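Usano Small Screens and Cases, version 2
README for the item list and the table notes 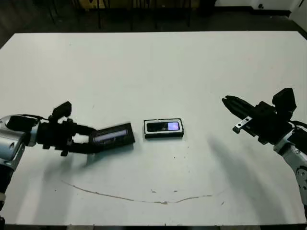
What do I need to open the files?
Any spreadsheet program will do. All of the tables are plain comma-separated text in UTF-8, and the notes are ordinary text files with one note per line.

What is in the set

The set is a list of small flat things that light up or that hold things that light up: handheld displays, tablet-like cases, framed panels, clip-on lights with a flat face, and the lids and covers that go with them. There are 500 items in the list. Each one has a row with its size, outer color, border color if it has one, and how it behaves when laid flat on a table.

A second table holds the table notes. A table note is a short record of where an item was put down, which way it faced, whether the lit side was up, and what was lit. There are 3,000 table notes in this version. Some items have many notes and some have only one.

The list was started for people who write sorting and storage instructions for mixed electronics. It has also been used to check product descriptions for missing color words.

Files

items.csv
One row per item. The item_id column is the key for everything else.

table_notes.csv
One row per note. Joins to items.csv on item_id.

borders.csv
A lookup table for the border and frame terms. Small, but please read it before filtering by color.

surfaces.csv
The tabletops, with their color and known marks.

changes.txt
What was altered between version 1 and version 2.

Columns in items.csv

item_id: a letter and a number. The letter has no meaning.
kind: display, case, panel, light, cover, or other.
outer_color: the color of the outermost edge, seen from the front.
border_color: the color of the band between the outer edge and the screen. Blank if there is no band.
long_side_mm and short_side_mm: measured with a ruler, to the nearest millimeter.
thickness_mm: measured at the thickest point with the item closed.
opens: yes, no, or stuck.
sits_flat: yes, no, or rocks.

Columns in table_notes.csv

note_id: unique.
item_id: the item the note is about.
surface_id: see surfaces.csv.
facing: up, down, or tilted.
held: yes if the item is off the surface or only partly resting on it.
lit_part: all, left, right, top, bottom, middle, or none.
lit_color: free text, one or two words.
near: the item_id of the closest other item, if there is one on the surface.

How color is written

Use the color you see from the front. If a device has a white border inside a black outer frame, outer_color is black and border_color is white. People often swap these, and version 1 had both orders in it.

For lit screens, the word goes in lit_color and nowhere else. A screen that glows lavender on one side and stays dark on the other gets lit_part "right" or "left" and lit_color "lavender" or "lavender-purple". Do not write "half on". Pale light with some blue in it is "bluish white". We do not use "cool" or "warm" because two people writing notes at the same table picked different words for the same light.

Left and right are always given from the side of the table where the person writing the note stands. If a screen has text on it, the direction of the text is ignored.

Displays and cases

The line between a case and a display gave us the most trouble. A tablet-like case with a lit panel inside can look like a display when it is open, and with the lid shut there may be nothing to tell you it lights up. The rule in this version is that anything with a lid or a raised outer shell around the lit part goes under case, even when the lit part is large. Framed items that lie flat and have no lid go under display.

Panels are bare. If you can see a frame, it is not a panel.

Items that did not fit were put under other. There are 20 of them and they are worth a look by hand if your work depends on the kind column.

Surfaces

Most of the notes were made on white tabletops. White makes black edges easy to find and white borders a little harder, so check border_color carefully when the item is open.

The tabletops are used ones. Thin brownish stain lines, small dark specks and scuffs are listed in surfaces.csv under marks, so that they are not taken for parts of an item. Please do not scrub a surface in the middle of a series. If a mark comes off, give the surface a new surface_id and start again.

Shadows are not recorded. An earlier draft had a column for them and it was dropped.

Putting items down

These are the rules the notes follow, and anyone adding notes should keep to them.

Lay displays with the screen up.
Leave a gap of bare table between a case and the display next to it, wide enough for a hand.
Turn the long side of a display so it runs left to right, unless the note is about a tilted item.
Keep lids and covers with the item they belong to until both are written down.
Write the note before moving anything.

Known problems

Thickness is unreliable for soft cases. Pressing with the ruler changes the number.

The near column was filled in for every note in version 2 but was optional in version 1. Old notes without a value were left blank.

The lit_color column has spelling variants. "Lilac", "lavender" and "light purple" all appear, and we have not merged them. If you need one term, merge them yourself and keep a copy of the original column.

Some items marked "stuck" under opens were later opened. The change was not carried back to the older notes, so the two tables may disagree.

The list leans toward black outer edges. It should not be used to say how common any color is in shops or in homes.

What the set does not cover

There is no model information, no price, and nothing on batteries or charging. Repair state is not recorded. Large screens are out, and so is anything with a stand that cannot be folded away.

Related lists

Yimer covers cords, plugs and adapters, with the same item_id format. Karkon covers storage boxes and trays and has its own format. A join file for Karkon was drafted in July and is not part of this release.

Sending corrections

Give the item_id, the column, the old value and the new value, one correction per line. Corrections to borders.csv need a sentence on why the term should change. Send them to the Hitico lists desk with "Usano 2" in the subject.

Last updated: Aug 13, 2018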